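Kitchen worktops, Giddale

The kitchen at Giddale was refitted in March, and the last job was deciding what should live on the worktop. Fenna Jacobs and Rawiri Rutherford share the house and both cook, so most things in daily use stay out. The cupboards are kept for pans and dry goods. The worktop is white with grey marble veining and was supplied by Van Beek. Larger prints of any picture can be ordered by quoting gallery number 479.

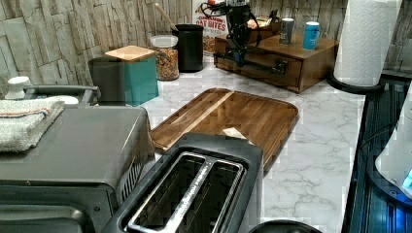
Giddale, 18 April 2021

The breakfast end. Cinnamon Oat Bites stand against the stone tiles, and the granola is in a glass jar with a white lid. Kitchen roll is kept on a black stand to the right. The low wooden drawer box was bought second-hand in Nivach and takes up less depth than the bread bin it replaced. Its flat top is a handy place for drinks.

Oven and toaster

Both are on the left, near the sockets. The toaster oven does most of the small baking, usually at 140 degrees for anything left in a long time. A striped towel is kept folded on top. The mug with the green handle belongs to Rawiri and goes at the back with the metal cup. The brown wooden tray with rounded corners is used for carrying supper through to the other room.
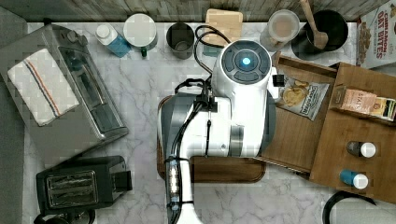 The drawer

Mirjam Declercq, who planned the kitchen, wanted a shallow drawer at worktop height for the small packets that otherwise end up in a bowl. It pulls out on metal slides and has a long black bar handle. A single wrapped packet is in it here, with a grey cup and a bright blue mug standing on top. The chopping board in front has a juice groove all the way round and is oiled every few weeks. The two-slice toaster is dark grey, with slots long enough for the loaves from the Dalik bakery.
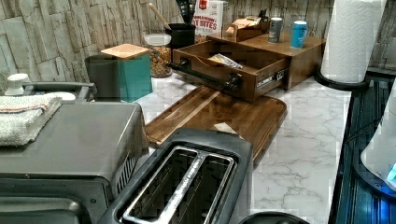
Next gallery

The pantry shelves and the back hall, photographed by Jin-sol Ki. Godelieve Goossens is writing the captions. The pantry has three shelves of jars and a stone floor that was kept from the old kitchen.

Contact | © 2021 Giddale House Notes | Back to top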